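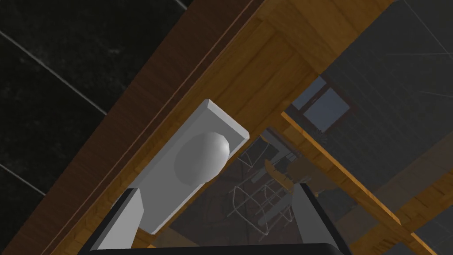
millrace_dan
Started this thread to ask whether anyone here thinks a machine can do kitchen chores yet, meaning the boring everyday ones. Not a demo with a crowd clapping. My wife says ten years, my brother says it's already done. I keep coming back to cabinets, because everything in a kitchen lives behind one. A round white knob on a plate, with two flat fingers open on either side of it, looks like the easiest job in the house, and I'm still not convinced. That one is simulated too. The dish rack behind it is wire, and I'd like to see anything pick a fork out of one of those without dragging the whole rack along.

Posted 8/22/22

tollgate
Depends what you call a chore. Opening a door is solved in simulation. I ran a door task at home on my own machine in July, 376 tries, and it got 257 of them. The misses were nearly all the same thing: fingers closed a little early and slid off the front of the knob. Round knobs are bad for flat fingers. Swap in a bar handle and the number goes up a lot.

K. Berisha
257 out of 376 is not solved. If my dishwasher left a third of the plates dirty I'd take it back to the store.

tollgate
Fair. I should have said solved enough to work on the next part.

millrace_dan
What is the next part?

tollgate
Getting it to know where it is when the knob isn't in view. A camera on the wrist only sees what the wrist points at. Turn it a bit too far and you get wall. 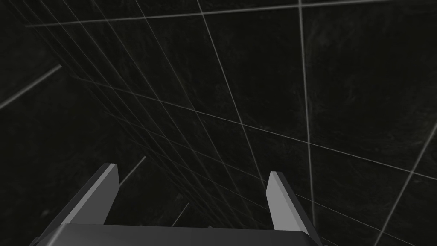 It has to back up and find the cabinet again, and the simple controllers don't do that. They keep going on whatever they had last. Dark tile is about the worst thing to be looking at, one square is the same as the next. A person would just turn their head.

Maribel Marulanda
I run second shift at Fairclough, we do small metal housings. We have 2 arms from Trerkberg loading a press and they are fine. They have been fine for years. Every part comes down the chute the same way up and nothing is ever in front of it. That is the whole difference. I would not let either one near the break room sink.

So my answer is yes for the shop floor, for the jobs that were set up for it, and no for the house. Sweeping up chips around the machines is still a person with a broom, same as when I started.

K. Berisha
Agree with Maribel. People mix up "a robot does this" with "a building was arranged so a robot can do this."

gus_in_back
Disagree with both of you. A kitchen is arranged too. Counters are one height, doors swing one way, the plates go where they went yesterday. My floor vacuum is a Menness, it has 3011 minutes on the counter and I've had to rescue it from under the couch maybe once a month. That's a household chore and a machine is doing it.

Maribel Marulanda
Vacuuming a flat floor is the one everybody brings up. What's the second one?

gus_in_back
Dishwasher. Clothes washer. They're machines.

Maribel Marulanda
They wash. I load them and I unload them.

tollgate
Loading and unloading is what I'm interested in, and I think that's where Dan started. Break it down and you have reach, grip, pull, keep the door from swinging back, go in past the edge, pick one thing out of several. Each of those I can get to work by itself some of the time. Chained together the odds multiply and it gets ugly.
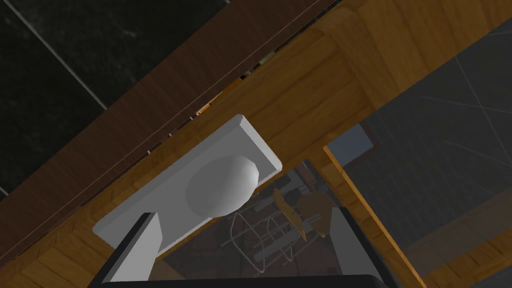 Wooden spoons and spatulas are harder than people expect, by the way. The handle is thin and round, the head is wide, and if you grab at the wrong end it spins in the fingers. I had better luck with mugs.

K. Berisha
And that's with perfect lighting and nobody's kid walking through – simulation is generous.

tollgate
It's generous about some things. Contact is often worse than real life. Stuff pops and jitters in ways a real spoon doesn't.

millrace_dan
OK so I'm hearing no on the dishes. Has anyone tried the Skositmont arm kit? It's in my price range and I have a spare cabinet door in the garage I could screw to a bench.

tollgate
Haven't used it. Check the payload before you buy, and put a bar handle on that door first. Move to a knob once it opens every time.

gus_in_back
Post how it goes. I still say the vacuum counts.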